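Folding Colored Paper at Home: Table, Creases, Storage
By Hiba Tannous
Updated 11 Dec 2024

Most trouble with paper planes, place cards and paper boxes starts with the table. A sheet that rests on a crumb or a dried drop of glue picks up a dent, and the dent shows in the finished piece.

Setting up the table

Wipe the top with a damp cloth, then with a dry one. Give it 15 minutes before any paper goes down. Plain tabletops are best. If yours has a heavy wood grain, lay a piece of smooth poster board over it, or the grain will come through when you press the crease.

Two tables pushed together give you room for a long session, but keep your folding to one side of the seam. Put finished pieces on the far table and work on the near one.

Move the pencils, the scissors and the coffee somewhere else. I keep a Pluko tray on a side chair for tools and bring over only the one I need.

Picking up and moving a sheet

Hold the sheet by an edge or a corner, between fingertips. Pinching it in the middle leaves a small half-moon mark that won't rub out. Purple and dark blue papers show these marks more than yellow or pink.

To turn a sheet around, slide it flat on the table. For a large piece, lift the near edge a little and let the far edge drag.

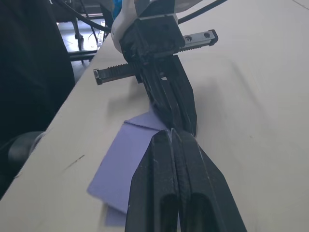
Can I use ordinary printer paper for folding?
Ordinary printer paper works well for planes and simple boxes. It gets bulky after four or five folds in the same spot, so use something thinner for small figures.

Colored printer paper folds about the same as white. Construction paper is a different matter. It is soft and thick, it cracks along the crease, and children tear it easily. Save it for cutting and pasting.

Making a clean crease

Line up the corners first and hold them down with one finger. Press lightly in the middle of the fold, then work out toward each end. When the corners still match, go over the whole crease again with more pressure.

A fingernail will do for a few sheets. For a stack, use a bone folder, the back of a spoon or the edge of a ruler. On shiny paper, put a scrap sheet between the tool and the crease.

If a fold comes out crooked, open it all the way and flatten it before trying again. Moving a crease over by a hair leaves two lines close together, and the paper will keep choosing the wrong one. After the second bad try, get a new sheet.

Soft paper

Napkins and paper towels can be folded too, for table settings or to line a drawer, but they need a lighter hand. Press with the flat of your palm. A fingernail drags at the fibers and pulls the edge fuzzy. Check rings, bracelets and rough fingertips as well.
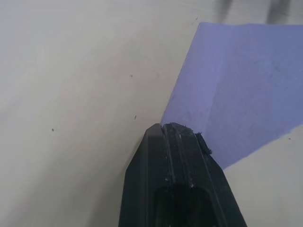 Old fold lines from the package are hard to get out of soft paper. Work with them if you can. If you can't, leave the sheet open under a heavy book overnight, and turn it so the old crease faces the table.

Don't iron printed napkins. I tried it one February with a set of Brilari holiday napkins and got the pattern on my ironing board cover.

Folding a basic plane

Start with a letter-size sheet, long side up and down.

Fold it in half lengthwise, crease it, and open it again.

Bring the two top corners down to the center line.

Fold the slanted edges in to the center line once more. The nose should come to a sharp point with no gap.

Fold the whole thing in half along the first crease, with the earlier folds inside.

Fold each wing down so that the top edge meets the bottom edge. Turn the plane over and match the second wing to the first.

Open the wings until they stand out level from the body. Hold the plane by the keel when you hand it to someone, and keep your fingers off the nose. A bent nose can be pinched straight a couple of times before the paper goes limp.
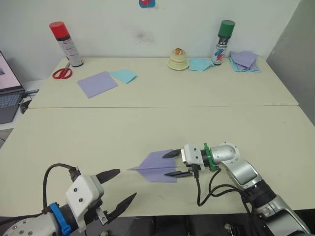
Storing paper and finished pieces

Keep loose sheets flat in a box with a lid, away from the stove and the bathroom. A shallow Zokex box holds 40 sheets with room left to get your fingers under the stack. Sort by size first and color second.

Store planes on their sides, nose to tail, without anything on top. Place cards can be packed flat and opened when you need them.

Colored paper fades on a windowsill. Turn a display around every few weeks, or move it to an inside wall.

Scraps bigger than a playing card go in an envelope for bookmarks and tags. The rest goes in the recycling, apart from foil and glitter paper, which goes in the trash here.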